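Dunmore Guest Rooms: Room Safety Walk, April
Upstairs bedroom with sofa
Checked by: Birgit Kröger
Copy to: Cristóbal Garrido, Grigoris Andreadis

Key: OK = fine as is. FIX = do before the next check-in. WATCH = look again next month.

1. Door and exit path
Door opens fully and latches on the first push. OK
Exit card on back of door, current version. OK
Comment: Love the new larger print on these! I could read it from the hallway.

2. Smoke alarm
Test button sounds. OK
Comment: Good and loud, measured at 82 decibels from the pillow end of the bed.

3. Lamp, cord and outlet
Lamp stands steady on nightstand. OK
Cord runs behind the furniture, away from the walkway. OK
Outlet cover tight. FIX
Comment: One loose screw. Grigoris, it only wants a quarter turn, but please do it with the breaker off.

4. Floor and bed area
Carpet flat, no lifted seams. OK
Walkway clear. FIX
Plastic sheeting off the bed and put away. FIX
Bedding clear of the floor. WATCH 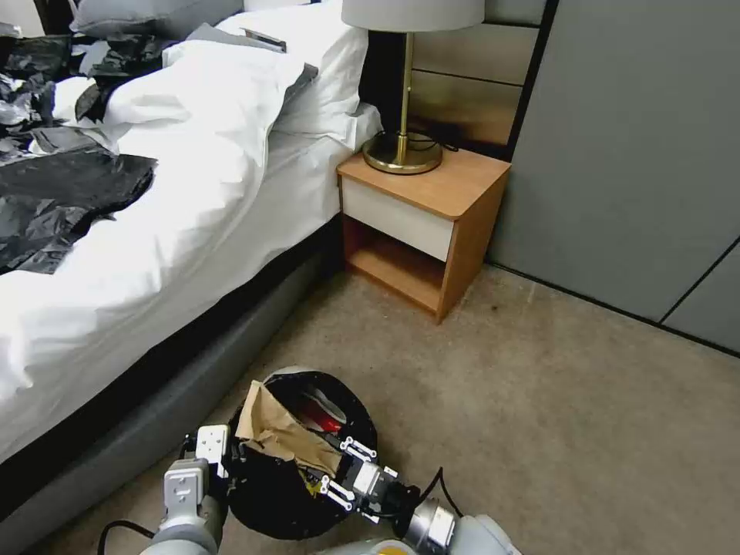
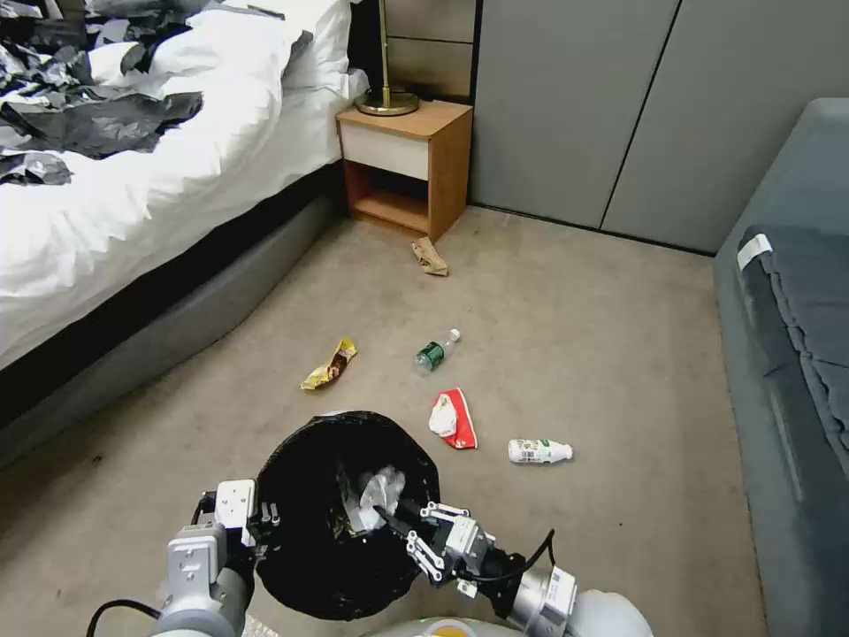 Slips and trips are still my favorite section, because it's where a few minutes of work makes the biggest difference. Start with anything round. A bottle lying on its side will roll under a shoe, and there are two of those on the carpet, one out in the middle and one over by the sofa, so pick those up first and then go after the wrappers. The black plastic on the bed comes next: gather it toward you, fold it as you go and carry it out in one bundle, so no loose end trails across the carpet on the way to the door. Shake out the duvet last and check that the side hem doesn't touch the floor. Gerasimos tried this order in the Cincombe rooms and it's so much quicker than working corner to corner!

5. Trash
Bin lined. OK
Liner folded out over the rim. OK
Bin kept out of the walking line while you work. WATCH
Comment: The folded rim is exactly what we asked for in the training, great to see it. When you're done picking up, tie the bag and fit a fresh one.

6. Furniture
Nightstand drawer slides and stops properly. OK
Wardrobe fixed to wall, doors don't swing on their own. OK
Tag on sofa cushion legible. OK

7. Window
Restrictor holds. OK
Blind cord on its cleat. OK

Score: 57 points, up 3 from the last walk. Really pleased with that.

The outlet job is logged under 2,476. Eftychia will sign section 4 once the floor is clear and the bed is made up, and the signed sheet goes in the green folder at the front desk.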